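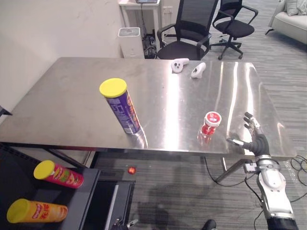 Late Model Tire Rules Should Be Written Around Durometer Drift

By Mirsad Petek
November 22, 2019

Most short-track late model series in the region now run some version of a limited tire rule. The usual form is a fixed number of new tires per night, a short list of permitted compounds, and a ban on chemical treatment. The rule is meant to hold down cost. My argument is that it holds down the number of tires bought at the track and does very little about the total a team spends on tires in a season. The reason lies in how the rule is checked.

A tread compound gets harder with heat cycles. A tire that reads 40 on the durometer when it is mounted will read higher after a feature on a dry, black surface, and higher again after it has sat in a trailer for two weeks. How much higher depends on track temperature, air pressure, wheel speed off the corner and whether the tire was ground and siped between sessions. Two teams can start the night on the same compound and be on different tires by the last restart.

Tech inspectors know this. At most tracks they still check one thing, a minimum reading, taken once, in the lineup area, with a hand gauge. A minimum reading catches the treated tire and says nothing about the aged tire. The team with money does not need to cheat. It carries a rack of lightly cycled tires from test days, sorted by reading, and picks the set that matches the surface. The team without money runs what it has left.

The Hudex series has kept its two-new-tire limit for 2 seasons. Fiifi Essien, who scales cars there and keeps better notes than I do, let me look through his inspection sheets. The stamped tire count per car went down. The spread in right rear readings between the front four rows and the back four rows went up. A limit on new tires at the gate moved the purchasing to practice sessions, where no one stamps anything.

There are three ways to respond. The first is to tighten the limit further, which will widen the spread. The second is a single spec compound from one supplier, with every tire registered by serial number. It works, but it hands price control to the supplier, and a compound that survives a half-mile in August may be a poor tire on a tight quarter-mile in November. Karitz ran a spec right rear and had to suspend it after the cars could not make a 40-lap feature without blistering.

The third is to measure drift. Record the reading and the serial number at first mounting. Record it again at each event where the tire is presented. Set a window for each compound, with an upper and a lower bound, and require that any tire outside the window be retired from competition. A tire with no history enters as a new tire and counts against the limit, whatever its tread looks like. That last clause closes the practice loophole. A team can still burn tires in testing if it wants to, but it gains no stock of sorted used tires for race night.

The objection I hear most is labor. Kwadwo Quansah, who crews for the Amoah car, put it to me at the last meeting: the lineup area is already slow, and another four readings per car will push the heats past curfew. I take the point. Readings have to be taken at a controlled surface temperature, and a tire that has been in the sun on one side of the trailer will not match its mate. The work belongs at sign-in, before the cars have turned a lap, with a spot check after the feature on the top finishers only. A gauge with data logging costs less than one set of tires.

The second objection is that hand gauges disagree. They do. I have seen two Sonis gauges, both within their calibration date, differ by three points on the same block. The window should therefore be wide enough to absorb gauge error – five points each way at a minimum – and the series gauge should be the only one that counts. A test block kept at the sign-in table would let crews zero their own gauges against it.

A third objection comes from Zulema Sosa, who promotes two of the dates. She is concerned that a retirement window will put good rubber in the scrap pile. Some of it, yes. The upper bound matters here. If it is set where lap time falls off and the tire starts to seal over, a team loses nothing it could have raced with. If it is set lower than that, the rule becomes a sales program and the critics will be right.

Minimum weight was handled in the same way years ago. The series gave up inspecting parts, set a number, bought decent scales and let the teams sort out how to get there. Tire rules have stayed with stamps and paint marks because stamps are fast. I would like to see one series run a drift window for the first four dates next season, publish the readings with the results, and then decide whether to keep it.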